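About Zereo

We read the world's political press so that you can get on with your breakfast.
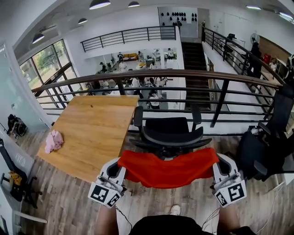

Cuiping Cheng wrote to us in March to say that she had been reading Zereo for the best part of a year and still had no idea who was behind it, where we were, or whether any of us had been to the countries we kept going on about, and could we please put up a page like a normal website. It was a fair complaint. The old About page said "Coming soon" and had said so since the site began.

So, in order.

What Zereo is

Zereo is a small publishing company with one website, one weekly email and one filing cabinet, which doesn't lock. We follow political news and political gossip in countries whose papers don't often get read in Britain, and we write it up in English. Elections, reshuffles, presidential holidays, feuds between ministers, feuds between ministers' wives, who was left out of the official portrait and who has been put back in. If a deputy minister of fisheries is moved sideways and the capital talks of nothing else for a week, we would like you to know why.

The larger papers cover these places when there is a coup or an earthquake. Fair enough, they have a lot on. But politics carries on in between, mostly in the form of people saying things about each other, and we have always found that part more interesting than the summits.

How it started

Zereo began as a blog, written in the evenings from a flat above a dry cleaner's in Sereswood. The first post concerned a regional governor who had opened the same bridge twice. It was read by 40 people, and we are fairly sure we were related to most of them. The second post was a correction to the first, as the governor had in fact opened it three times.

For a couple of years it went on like that. Then we wrote something long and rather cross about how a single mistranslated verb had travelled from a provincial paper to a news agency to half the websites in Europe, turning a finance minister who was "leaving for lunch" into one who was leaving for good. The post was passed around. People wrote in. A few of them offered us other verbs. We realised there was a readership for this sort of thing, and that we'd better get an accountant.

We are now in two rooms in Sereswood, still within smelling distance of the dry cleaner's. The weekly email goes out to more than 3000 subscribers, a number we are proud of and which would fill a modest football ground in a poor season.

How we handle rumours

We get asked about this more than anything else, usually by people who suspect us of enjoying them. We do enjoy them. A rumour tells you what people are prepared to believe about whoever is in charge, and that can be worth knowing even when the thing itself is rubbish. What we try to avoid is passing on the rubbish as if it were the news.

Our house rules are pinned above the kettle and go like this.

We say where we read it. If the source is a newspaper, we name the newspaper. If it's a channel run by an anonymous man with an eagle for a profile picture, we say that too.

We look for the first version. Most stories that are "sweeping the world's media" turn out on inspection to be one story, wearing a lot of hats. Twenty outlets quoting each other count as one outlet.

We don't report on the health of anybody's children. We don't report pregnancies until there is a statement or a pram.

We do not use the phrase "sources close to". Everyone is close to something.

If we get it wrong, the correction goes at the top of the piece and stays there. There is a page of them, under Corrections, and we're told it's the best-written part of the site.

The Bepari list

Regular readers will know about Bepari and new ones tend to assume it's a person. It is our running list of political predictions, named after the café where it was started on the back of a receipt. Whenever a columnist, analyst or unnamed insider anywhere on our patch declares that a leader is certain to resign, remarry, retire to a dacha or call an early election, we add the claim to Bepari with the deadline they gave for it. When the deadline passes we go back and look.

There are 320 claims on it at present. We won't spoil the results, which are published every winter, except to say that the receipt has a better record than several of the professors. Our own predictions are on there as well, in italics, and we would be grateful if you didn't go looking for the one about the customs union.

You can send in a claim for Bepari if it has been published somewhere and comes with a date. "Soon" is not a date. We have lost whole afternoons to "soon".

Who does the work

Four of us, on a good day. Between us we read nine languages, three of them well enough to be rude in. Two of us have lived for long stretches in the places we write about; one has studied them at length; the fourth came to fix the website and was found to have opinions. We sign pieces with initials, partly out of modesty and partly so that we can go on visiting certain embassies.

We also pay a number of translators and occasional contributors in the countries concerned. We don't list them here. Some would quite like the credit and some would very much not, and it seemed safest to treat everybody the same way. They are paid on time, within the month, whether or not the piece runs. We mention it as we've all written for places where it went otherwise.

Who pays for it

Readers do, mainly. The website is free. The weekly email is free too, and has a longer edition for supporters, with the footnotes left in. Some people pay to have the footnotes. We don't ask.

The rest comes from translation and from press summaries we prepare for libraries, university departments and the odd law firm. That part of the business is called Molascombe and has its own website, on which we are much better behaved. Molascombe clients have no say in what goes on Zereo, and as far as we can tell they have never wanted one.

We take no money from governments, political parties or anyone's cultural foundation. We were once sent a hamper by a press attaché after an unflattering piece about his rival. We gave it to the dry cleaner's, apart from the honey, about which we have nothing to declare.

There is no advertising. We tried it for a month, and the system looked at our articles on pipeline disputes and decided that our readers wanted guttering.

Things we are not

We are not experts on Everything East of Calais, though radio producers do ring at six in the morning as if we were. We cover the places we can read. If you want to know about somewhere else we'll try to point you to a person who knows, and if you ring at six in the morning we'll point you there quite quickly.

We're not neutral about ballot-stuffing, or about locking up reporters. On most other matters we disagree with each other — loudly, in two rooms — and the site shows it. If a piece on Zereo contradicts another piece on Zereo, it was probably written by somebody sitting at the next desk.

Nor do we belong to any intelligence service. This comes up in the comments a good deal. Opinion is divided on which one, with a slight lean lately towards the Belgians.

Writing for us

Pitches are welcome. Send us a paragraph saying what happened, who said so, and why a reader in Leeds or Lincoln might stay with it to the end. If it needs a map, say so. The basic fee is £100 for a short piece and we'll agree something sensible for longer ones. Please don't send a finished essay of great length called "Whither" anything. We have a drawer.

New writers are very welcome, and so are cross old ones. We edit quite heavily and will show you what we've done before it goes up.

Comments and complaints

Comments are open on every article for a fortnight and then close, by which point they have generally moved on to the Second World War. We delete abuse, threats and poems. You may disagree with us as rudely as you like so long as you have read past the headline.

Complaints about accuracy go to the corrections address on the Contact page and are answered by a human, normally the one who made the mistake. Complaints about tone go to the same place and are read aloud.

Visitors to Sereswood can drop in by appointment, in the afternoon. Ring the lower bell. The upper one is for the dry cleaner's, and they've been very patient.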